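Sorting Out the Toy Trays: Gallery

Text by Bernadette Crenshaw. Posted 23 March 2021.

I was asked to write the words for this page on the grounds that I complained most about the trays. Fair enough. For anyone new to the Plumville toy library, we lend out play trays: a lipped plastic tray, a handful of things to press, squeeze, stack or cuddle, and a card saying what ought to be in it when it comes back. Parents sign them out for a fortnight. Some of them even come back with the card.

Noemi Iwasaki decided in the winter that every tray should be emptied, wiped, restocked and given a theme. I wasn't persuaded about the themes. A two-year-old has never, to my knowledge, asked for a theme. But the wiping was overdue, and I'd rather have a say in what goes in than find out afterwards.

We had 200 trays to get through, going by the loan book, and I have my doubts about the loan book.

The colour trays

These are the ones everybody asks for. The idea is that a child learns the names of the colours by pressing, fetching and swapping things about. Hüsnü Akyol wanted a leaflet to go with them explaining all this. I said that if a grown-up needs a leaflet to say "yellow" out loud, the leaflet won't save them. We have compromised on a small card.

Push buttons are the heart of a colour tray. They are big, round and domed, and small hands can find them without looking. Do they teach anything? The catalogue from Sodix says so at great length. What I've seen at our own sessions is that children like pressing them, and will go on pressing them until someone takes the tray away. I'm happy to call that a good toy and leave the learning to the catalogue. 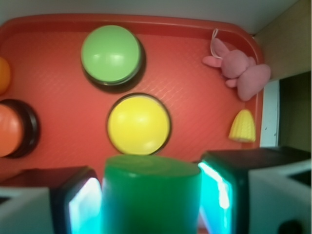

Red trays are the hardest to stock, in my view. Put an orange or a coral-coloured toy on a red tray and you have made the job harder for exactly the children who are still working out which is which. Green does very well on red, and so does a good strong yellow. Noemi says I am overthinking it and that children manage perfectly well with a red carpet under them at home. Perhaps they do. I'd still like to see a few more white trays bought next year.

Then there is the matter of odd extras. A colour tray used to be buttons and blocks and that was that. Over the years people have slipped in plush animals, bits of play food and whatever else was lying on the table at packing time. Kenji Ridgeway defends this. He says a soft toy gives a child a rest from all the hard plastic, and that a bunny is as good a way of saying "pink" as anything. I put it to him that a corn cob belongs with the play kitchen. He replied that the play kitchen already had more corn than any kitchen needs. I have no answer to that.

Blocks

Plain blocks have caused the least argument. A cylinder stands up, rolls if you lay it down, and can be found under a sofa. The Triltholm set has lasted far better than I predicted, and I predicted it out loud, so I have had to hear about it since.

My one grumble is that blocks get moved between trays and nobody alters the cards. If you are putting a tray back together at home and there is a block too many, please send it in anyway. It is certainly missing from somewhere else.

Soft toys

Soft toys go through the wash at the end of each loan. Xiomara Tillman does these and has asked me to say that anything with a loop or a ribbon should be checked before it goes out again. I asked whether we might simply stop accepting them. The matter is still being discussed.

Borrowing a tray

Trays can be signed out at any session, 8 at a time for childminders and one at a time for everybody else. Please bring the card back with the tray. If a toy has gone missing, tell us. We would much sooner know, and we don't charge for the first one.

The animal trays and the Riedl puzzles are next on the list. Noemi has plans for labels.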